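How to run a hands-on gripper table at an open day

Posted by Fuvby, 17 September 2020

If you have a pair of hand-held grippers and a table, you have everything you need for the best stand in the building. I mean it! People love robots behind a barrier, but put the gripper itself in their hands and they stay for ages, and they go home telling everyone how hard it is to pick up a cup.

We first ran ours in January at the Clirnlow open day, and then again for the sixth-form visit at Stundetti. What follows is the way we set it up now, after a fair bit of fiddling.

What you need

A table with room to walk round three sides
Plain dark cloth, big enough to hang well above head height for a seated child
Foam letters and pins
2 hand-held grippers, each with its camera and cable
A case with a lid that stays open on its own
Cups, and a few small bright things to put in the case
Spare memory cards and a charger
Tape for the cables

Step 1: Hang the cloth

Put the cloth up first, before anything else is on the table. It hides all the movement behind you, and the cameras cope much better when there isn't a crowd wandering about in the background. Don't iron it. We spent an hour ironing ours the first time and it was creased again before the doors opened.

Pin your letters on once the cloth is hanging. Big, chunky ones in bright colours can be read from the far side of a hall, and children will walk straight up to them and ask what they stand for (have an answer ready, short enough to shout).

Step 2: Clear the table and sort the cables

Wipe it down and leave only the things people are going to pick up. Leaflets go on a separate table. We had them next to the case at Clirnlow and visitors kept trying to pick them up with the grippers, which was very funny and did the leaflets no good at all.

Give each cable a long, easy loop near the gripper so it can turn freely, then tape down whatever runs along the floor. Check that a visitor can reach every part of the table before the cable goes tight.

Step 3: Lay out the case and the cups

Stand the case open towards one side, with its handle facing the middle of the table. A soft lining is a real help here: things don't skid about when they're nudged, and a dropped object makes no noise. Put two or three small items in it, in colours that stand out from the lining.

Cups go on the other side. Choose light plastic ones. Ours weigh next to nothing, and anything up to 500 g is fine for grown-ups, but younger arms get tired quickly with the gripper's own weight on top.

Step 4: Show the grip slowly

Do it yourself once, without talking. Come in level, open the fingers wider than you think you need, bring the soft pads to either side of the cup and close gently. Then do it again and explain as you go. The second time round everyone is watching the pads instead of your face, and you'll hear the little "oh!" when they see how the fingers bend to fit.

Let people hold it by the lower part, with the fingers wrapped right round. Left-handers can use the left hand with no changes.

Step 5: Get two people working at once

My favourite part! One visitor takes the cups and the other takes the case, and they have to keep out of each other's way. Twelve minutes is plenty for a pair, including the swap.

A cup with a cone-shaped lid is a good one to give the first person, and the second can be busy over the case at the same time.

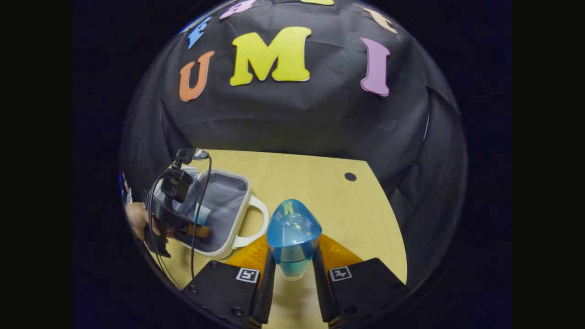
Step 6: Play the recording back

Keep a screen at the end of the table and show each pair their own view before they leave. The wide lens bends everything at the edges, so give them a moment to work out what they're seeing. Teenagers at Stundetti asked to go again straight away once they had seen theirs, and a queue formed that went back past the Chan stand next door (sorry, Chan, and thank you for the extension lead).

Ask before you keep anything. We have a tick sheet by the screen, and if the box is blank the clip is deleted there and then.

Step 7: Packing up

Cards out first, then cameras off, then cables. Wipe the finger pads with a damp cloth and let them dry before they go away. Take the letters down before the cloth, and check the floor for pins.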